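Planning and Budgeting for a Robotic Arm: Frequently Asked Questions 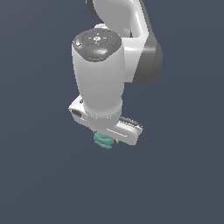 Equipment Planning Office, Parnside Technical Institute

These answers are for departments preparing a request for a robotic arm or gripper. The simulated view shows an arm holding a soft-looking teal object in its gripper. Questions not covered here may be sent to Ratree Phuthong, Equipment Planning.

Who may submit a request?
Any department with an approved equipment account. Two departments may submit jointly, provided that one is named as the owner and pays for upkeep.

Do we need a simulation study before we ask for funds?
Yes, for any arm that will handle soft or irregular items. The study should use a model of the gripper you intend to buy. Attach the results to Form 2. Requests for a replacement arm of the same model are exempt.

Can the study be done before a supplier is chosen?
It can. If the supplier later changes, the study must be repeated with the new arm and hand.

What does simulation time cost?
Departments are charged $225 per study through the Duman computing room. The charge is not refunded if the purchase does not go ahead.

Is the gripper included in the price of the arm?
Not always. Ask for the arm, the gripper, the controller and the mounting plate as separate lines on the quote. Spare fingertips should be listed under supplies and not under equipment.

How much should we set aside for installation?
The standard allowance is $1000 for each arm placed in the Daltthorpe building. This covers anchoring, cabling and the safety inspection. Other buildings are quoted individually.

What power supply is available?
Standard outlets in Daltthorpe are 110 volts. If your equipment needs anything else, contact Facilities before you request a quote.

May we borrow an arm first?
Short loans are made through the Varkora equipment pool. Loans end in November, when the pool is closed for servicing.

Does training come out of the same budget?
No. Operator training is charged to the department's staff development account and should not appear on the equipment request.

When will we receive a decision?
Complete requests are reviewed in the order received. A request without a quote or a required study will be returned unread.

Page last revised May 30, 2018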